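How Do You Pick a Hand for a Robot?

Last updated: June
Reading time: 4 minutes

Your hand can do a lot of jobs. It can hold a pencil, turn a doorknob and pull a sock out from under the bed. You use the same hand for all of them.

Most robot arms don't come with a hand. The arm ends in a flat, round plate with bolt holes in it. People who work with robots choose a tool and bolt it onto that plate. A tool that picks things up is called a gripper.

There are many kinds of grippers, and it isn't always easy to know which one is best for a job. One way to find out is to test them.

The bin test

At the Famthorpe workshop, Khurram Talpur and Warrick Grimshaw test grippers. One of their tests is called bin picking. The robot has to reach into an open bin, take hold of a part and lift it out.

That may sound simple. You could do it with your eyes closed, just by feeling around. For a robot it is hard, and here are some reasons why.

The parts don't lie in neat rows. One may point toward the wall and another may lie next to its neighbor with only a small gap between them. The robot has to work out where each part is and which way it is turned.

The bin has walls. If a part is close to a wall, the gripper needs room to fit its fingers on both sides. A wide gripper may bump the metal before it ever touches the part.

The arm is big. It has to bend its joints so the gripper goes down into the bin and the rest of the arm stays clear of the sides. Cables and hoses have to move along with it, and they must not get pinched.

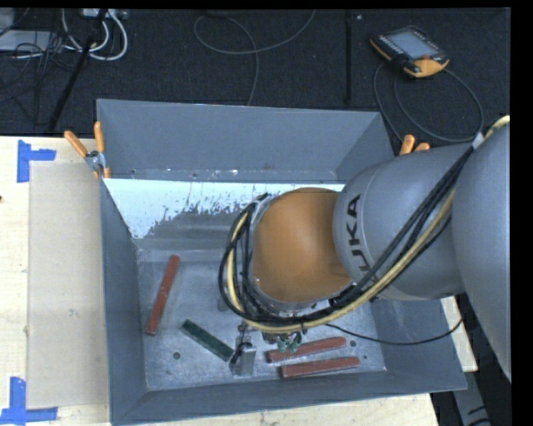
Khurram and Warrick give every gripper the same number of tries. In their bin test, each one gets 42. A try counts as a success if the robot lifts a part out and sets it down in the right place. If the part slips, or if the gripper closes on air, the try is a miss. They write down both.

Keeping things the same is an important part of the work. They use the same bin and the same kind of part each time. If they changed the gripper and the parts together, they would not know which change made the difference.

Three grippers they compared

The first was a finger gripper named Drarkorham. It has two metal fingers that squeeze together. It held parts firmly, but it had trouble close to the walls.

The second was a suction gripper named Wattanapong. It uses a rubber cup and moving air, a little like a vacuum cleaner. It only has to touch the top of a part, so walls were less of a problem. It did poorly when a part was tilted, because air leaked in at the side of the cup.

The third was a magnet gripper named Dallamska. It picked up steel parts quickly. Sometimes it picked up two at once, and that counted as a miss.

Swapping one gripper for another took Warrick 20 minutes. After each swap he ran 6 slow practice moves to check that nothing would hit the bin.

Try it yourself

You can run a small bin test at home. You need a shoebox, some craft sticks, a pair of kitchen tongs and a clothespin.

Drop the craft sticks into the box and leave them where they land. Use the tongs to lift them out one at a time. Make 40 tries, putting sticks back when you run out, and mark each try as a success or a miss. Then do the same with the clothespin.

Look at your misses. Were the sticks near a wall, or were they touching each other? Write that down too.

Words to know

Gripper: a tool on the end of a robot arm that picks things up.
Joint: a place where the arm can bend or turn.
Bin picking: taking parts out of a bin one at a time.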